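Wirnholm Shared Workshop
Two-Arm Bench Build: Frequently Asked Questions
Page last revised 7/4/25

The answers on this page are for members who wish to build a two-arm bench of their own, at home or in the shared workshop, and for members who wish to book time on the existing one. Please read the page in full before writing to the workshop desk.

General

What is the Mai bench?
Mai is the workshop's name for a work table with two small robot arms mounted on a frame around it. The bench is used for practice in picking up, sorting and placing ordinary household goods. Both arms may be operated by hand through the leader controls or run from a saved program.

Who may build one?
Any member in good standing may build a bench at home from the workshop's drawings. Members who wish to build on the premises must hold a current bench permit and must have completed the electrical safety session.

Is the design finished?
The frame drawings are final. The cable routing sheet and the gripper finger drawings are still under revision, and members should confirm that they hold the July issue before cutting or printing parts.

Frame and Table

What is the frame made of?
The frame is black aluminum extrusion, assembled with corner brackets and T-nuts. It runs along all four edges of the table top. Members may substitute another extrusion of equal or greater stiffness. Slotted steel angle has been tried and is not approved for arm mounting, as the clamps do not seat squarely on it.

What kind of table top is required?
A flat wooden top is recommended. Butcher block is heavy enough to remain still when both arms move at once, and it may be sanded and oiled again when it becomes marked. Glass and polished metal tops are not permitted on the premises.

Where should the arms be mounted?
One arm is mounted on each side of the table, facing the other. Before the clamps are fully tightened, move each arm slowly by hand through its full reach and confirm that both grippers can meet at the middle of the work area.
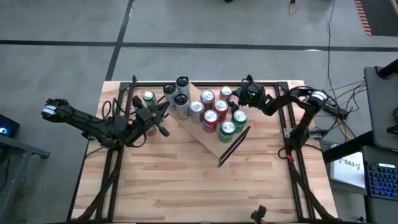
Figure 1. Both arms reaching toward the can group. The lower half of the table top is kept clear.

May the arms be mounted on the same side?
No. The saved programs assume one arm on each side. A same-side layout would require new motion limits, and the workshop does not supply them.

How should cables be secured?
Each arm requires enough slack to reach its farthest position without pulling on a connector. Cables should then follow the rails to the edge of the table. Wutetti cable clips are stocked at the desk in packs of 100. Hook-and-loop ties are acceptable. Wire twists are not.

Does the floor need to be marked?
Yes, on the premises. Floor tape must show the area that others are asked to stay out of while the arms are powered. At home, members are encouraged to do the same, particularly where children or pets are present.

Practice Objects

Why are beverage cans used?
Cans are easy to obtain, nearly uniform in shape and available in many colors. They also tip readily, so a poor approach is noticed at once. The standard sorting exercise uses 11 cans. Members may begin with four.

Should the cans be full or empty?
Either is permitted, provided that they are sealed or fully rinsed. Open cans containing liquid may not be placed on the bench. Slim cans are lighter and should be introduced only after the member is comfortable with the standard size.

What is the riser for?
The riser is a small shelf consisting of a wooden board on black metal legs. It is used in the second exercise, in which cans must be handled at a height above the table top. Motion limits for the flat exercise must not be used with the riser, as a gripper may strike the board.

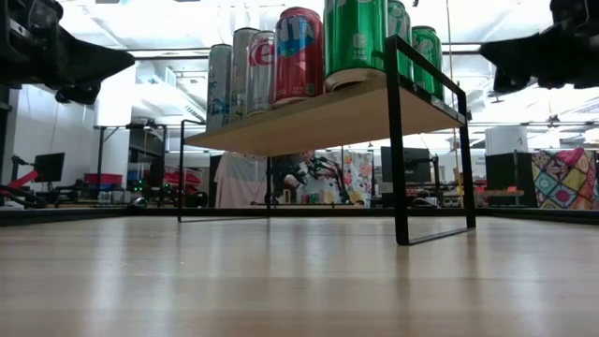

Figure 2. Cans standing on the riser, with a gripper to either side.

May I build my own riser?
Yes. The drawing lists a board, two leg frames and the necessary screws. All metal edges must be filed smooth. The finished riser should be checked by hand for rocking before any cans are placed on it.

Parts and Cost

Which fasteners should be used?
The drawings call for Fastel socket screws and T-nuts. Equivalent fasteners are acceptable if the thread and length are the same. A complete frame uses some 80 screws, and a small number of spares should be purchased.

Does the workshop sell complete kits?
No. The workshop sells drawings, cable clips and printed gripper fingers only. Arms, motors and power supplies must be purchased by the member directly.

Will the workshop repair an arm that I bought myself?
Staff may advise on adjustment and cable replacement. Motor housings will not be opened at the desk. Members should refer to the terms of their own seller.

Booking and Conduct

How is the bench booked?
Bookings are made at the desk or on the members' page. Each session lasts two hours, and no member may hold more than four open bookings at one time.

What must be done at the end of a session?
Return both arms to the rest position, switch off the power supply, remove all practice objects from the table and sign the log. Damage of any kind must be entered in the log, including scratches to the table top.

May guests attend?
Guests may observe from outside the marked area. They may not operate the arms.

Questions not answered on this page may be left in writing at the Wirnholm desk.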